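Cable day

Tuesday, July 19, 2022

Quick one, I have to be out the door in a bit and the coffee isn't even done.

So I finally did the thing I've been putting off since February, which is deal with the cables. All the white ones. Whoever decided every cable on earth should be white has never had to trace one across a table full of holes. I bought a 24 pack of colored tape from Putwood (the cheap stuff, curls at the ends if you don't press it down) and made myself a rule. Tape near the plug, tape at the middle, write the color in the notebook. That's it. That's the system.

Did I stick to it? Kind of. Ran out of patience by lunch. Also put two colors down in the notebook as "orangey" which is no help to future me.

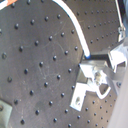

White cable, dark breadboard, plenty of holes.
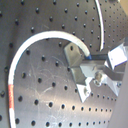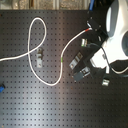 The other job was the clamps and brackets. I had a Ljungberg drawer unit for these, 4 drawers, and somehow everything ends up in the top one. Forks, posts, screws, a pencil, one sad cough drop. Tipped it all out on a towel and sorted. Metric screws in one drawer, the others in another, forks get their own. Found the hex key I swore somebody took. Nobody took it. Sorry everybody.

Did a count of the M6 screws for the reorder sheet. 193. Then counted again and got 192. Wrote down 192 and moved on with my life.

Scuffs on the boards, people always ask. I wipe mine down with a barely damp cloth, then a dry one, and leave the scratches alone. Tried some metal cleaner from Urkus once and it left a hazy patch that took forever to get off. Don't do that. Vacuum the holes with the skinny nozzle first or you just push the crud down into the threads.

Still to do: the box of short cables under the bench (scared of it), new labels for teh drawers, and the Drisorstead power strip that wobbles. Velcro ties too. I keep buying zip ties and then cutting them off a week later, so velcro from now on. I want the wide ones if anybody knows where to get them without buying a giant roll.

OK late now. More when the short cable box is done, dont hold your breath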